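Giving up the second glass

I started this whole thing in July, which is a terrible month to cut back on wine. Everybody's on a porch. Everybody has a bottle open. My neighbor Christos Papadakis grills on his side of the fence three nights a week and he pours like he's watering tomatoes.

But I was 62 and sleeping badly, and my doctor (very nice, very young) asked me how much I drank and I heard myself say "a glass with dinner." Well. A glass and then another glass while I did the dishes. So I decided to drop the dishes glass and see what happened.

The first 11 days were annoying. I wasn't shaking or anything dramatic, I was just bored at the sink! I tried fizzy water, I tried that bitter orange soda everyone raves about, I tried a podcast. What worked in the end was mint tea with way too much honey – my mother's habit, and I used to tease her for it.

Sleep got better, slowly. By week 3 I was waking up once instead of four times. My knees still hurt, so don't believe anyone who tells you it fixes everything. I also saved enough to buy the good olive oil, the Triantafyllou one in the tin, and I've been putting it on everything including toast.

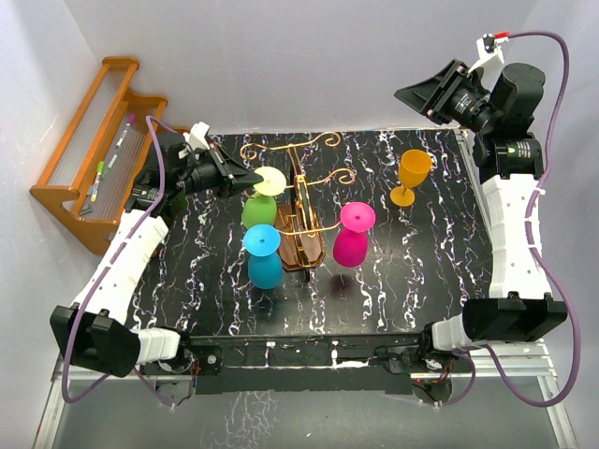 Page last changed: January 8, 2024

Christos took it fine, by the way. I'd been dreading telling him, and he shrugged and handed me a lemonade, and now he asks for the tea when he comes over. His cousin Thanasis was harder work. He kept topping me up when I looked away, until I started putting my hand flat over the glass like my grandfather did.

I do still have the one with dinner and I like it more now that it's the only one. If you're trying something similar, tell me what you drink at the sink. I have 20 tea bags left and I'm getting tired of mint.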